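Notas do orador: Arrumar sem esconder. Guardar e encontrar coisas numa escola pequena
2019-07-22
Por Darnell Begay
Categoria: Organização e espaços

Abertura. Agradecer à Sivia pela sala e pelo convite. Dizer logo que a apresentação é sobre arrumação de materiais e que não vou vender armários. Quem quiser a lista de etiquetas pode pedir-me no fim.

Começar pela pergunta ao público: quem passou tempo esta semana à procura de uma coisa que sabia que tinha? Deixar levantar os braços. Esperar um pouco antes de avançar.

Contar o caso do Malloneck. É um edifício antigo, com corredores estreitos e um único arrecadamento debaixo da escada. Quando lá cheguei, em novembro, havia 40 caixas iguais, todas fechadas, quase todas com a palavra "diversos". As professoras compravam cola nova porque era mais rápido do que abrir caixas. Ninguém tinha culpa disso. O arrecadamento tinha sido arrumado para ficar bonito, e ficava bonito.

Primeira ideia: uma coisa arrumada é uma coisa que outra pessoa encontra. Se só a encontra quem a guardou, está apenas fora da vista. Repetir a frase devagar e passar ao diapositivo seguinte.

Explicar a regra dos dois gestos. O que se usa todos os dias deve estar a dois gestos de distância, por exemplo abrir a porta e pegar. O que se usa todos os meses pode ficar atrás ou em cima. O que se usa uma vez por ano vai para o arrecadamento, com a data escrita por fora. No Malloneck fizemos o contrário durante anos: os enfeites de Natal estavam à altura da mão e as tesouras na prateleira de cima.

Falar agora da triagem. É a parte de que as pessoas menos gostam e a que ocupa mais tempo. Fazer sempre numa superfície grande, forrada, e despejar uma caixa de cada vez. Não separar por cor logo de início. A cor salta à vista e dá a sensação de trabalho feito, mas uma criança que quer construir uma torre procura tamanhos. Separar primeiro por uso, depois por tamanho, e deixar a cor para o fim, se houver paciência. 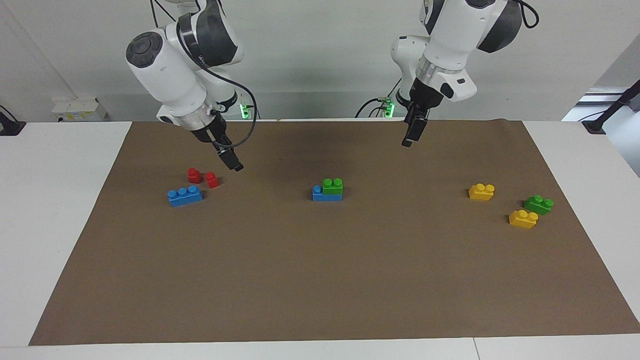 Diapositivo 6. Blocos de plástico espalhados sobre papel castanho, ainda em grupos soltos.

Dar tempo para perguntas sobre a triagem. Costumam perguntar o que fazer às peças sem par. Resposta: uma caixa só para elas, aberta, durante um período letivo. O que não for reclamado até ao fim do período sai da escola.

Etiquetas. Mostrar as 3 que trouxe e passá-las pela sala. A primeira tem só texto, a segunda tem texto e desenho, a terceira tem um objeto verdadeiro colado na tampa. Na educação pré-escolar a terceira ganha sempre. Nas salas dos mais velhos basta o texto, desde que seja escrito em letra grande e com a palavra que as pessoas usam. Se toda a gente diz "agrafos", não escrever "consumíveis de fixação". (Costumam rir aqui. Fazer pausa.)

Referir o Oldřich Havlíček, que tratou do inventário na Issahaku e teve a gentileza de me mostrar as folhas dele. O inventário tinha 500 linhas e deixou de ser atualizado antes do verão. Ele substituiu-o por uma folha por armário, colada do lado de dentro da porta, com espaço para riscar. Continua em uso. Sublinhar que a folha é feia e está cheia de emendas, e que isso é sinal de que alguém a lê.

Custos. Ser breve. Caixas transparentes sem tampa para o uso diário, caixas com tampa para o resto. Não comprar nada antes de acabar a triagem. Eu comprei antes, no primeiro ano, e ainda tenho caixas vazias dentro de caixas vazias. As estantes Vokance servem bem se a parede for direita. No Malloneck a parede não era e tivemos de calçar os pés com cartão dobrado.

Manutenção. Dez minutos ao fim da semana, sempre a mesma pessoa durante um mês, depois troca. Não fazer grandes arrumações de fim de ano. Quem participa nelas está cansado e deita fora o que não deve. Foi assim que perdemos os moldes de barro.

Se houver tempo, fazer o exercício com a folha que está em cima das cadeiras: cada pessoa desenha um armário da sua escola e assinala o que lá está mal colocado. Trocar com o vizinho do lado. Se estivermos atrasados, saltar e pedir que o façam em casa.

Fecho. Pedir que cada um escolha uma única caixa "diversos" e a abra amanhã. Deixar o contacto no quadro. Recolher as etiquetas antes de as pessoas saírem, da última vez ficou uma por lá.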